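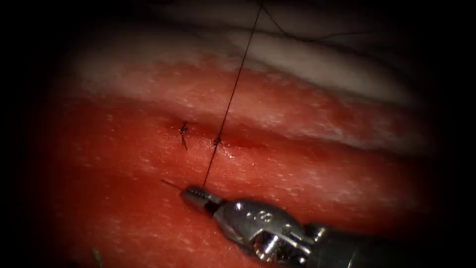

Blocking a big shawl without wires?

puddlestitch
Finished my first proper lace shawl last night and now I'm scared of it. It's the Brolgate pattern, the half circle one with the leafy border, done in a fingering weight merino the colour of weak tea. Used nearly all of a 300 g cone. It came off the needles looking like a scrunched up dishcloth, and everyone keeps telling me it'll be gorgeous once it's blocked. I've only ever blocked beanies (over a dinner plate, don't judge). Do I need wires? The set at my local shop was dearer than the yarn, and I've got a box of T-pins and some foam mats the kids have outgrown.

Hatem Ouazzani
You don't need wires for a curved edge. I have some and I hardly touch them except for rectangles. Soak it for half an hour in cool water with a drop of wool wash, roll it in a towel, stand on the towel, then pin the centre of the straight edge first and work outwards. One pin in every leaf tip. It's tedious, so put a podcast on.

mazza_knits
Going to disagree with Hatem a bit. You can do it with pins, sure, but the straight edge always ends up scalloped between them, and then you see it every time you wear the thing. At least run some smooth cotton through the top edge and pull that taut. I did mine with 80 pins and still ended up with a wobble on the left side that drives me mad.

Hatem Ouazzani
Fair enough on the top edge. Cotton's a good idea, I've used dental floss (unflavoured!) for the same job.

tealeafgrrl
Has anyone asked what the ball band says? If it's superwash, be careful with the soak, it grows like crazy. I made the Kabbaj cowl in superwash and it came out of the sink as a poncho.

puddlestitch
Not superwash, I checked. It's the Studico one, shade 327, if that means anything to anyone. Bit of colour came out when I washed the swatch but not much.

mazza_knits
You swatched?? For a shawl?? I'm in awe.

oldredshed
I'll be the grump and say just steam it. Pin it out dry, hover the iron over it with plenty of steam, leave it till it's cool. I haven't wet blocked anything since I moved into the flat, there's no floor space for a soggy shawl for two days and the cat sleeps on it anyway.

tealeafgrrl
Steam's fine for a jumper, but I don't reckon you get the same openness in lace. My steamed ones have all crept back in by the second wear.

oldredshed
Mine haven't! Might be the yarn though, I mostly knit with a bit of silk in the mix.

puddlestitch
OK, update. Went with the soak and pins, plus a line of crochet cotton through the top like mazza said. It took six mats and most of an evening and my knees are wrecked, but the leaves have opened right up and I keep going in to look at it – my husband thinks I've lost it. Only thing is one tip near the end looks a bit pointier than the others. Do I leave it?

Hatem Ouazzani
Spritz that tip, move the pin in a smidge, and leave it alone until it's bone dry.

mazza_knits
Leave it! You'll never see it once it's round your neck. What are you making next? I've got the Flernevden mitts on my needles and could use some company, the thumb chart is doing my head in.

puddlestitch
Ooh, go on then. I've got a bit of the tea colour left, would that be enough for a pair?

mazza_knits
Depends how much. Weigh it and post it in the mitts thread, I'll dig out what mine took.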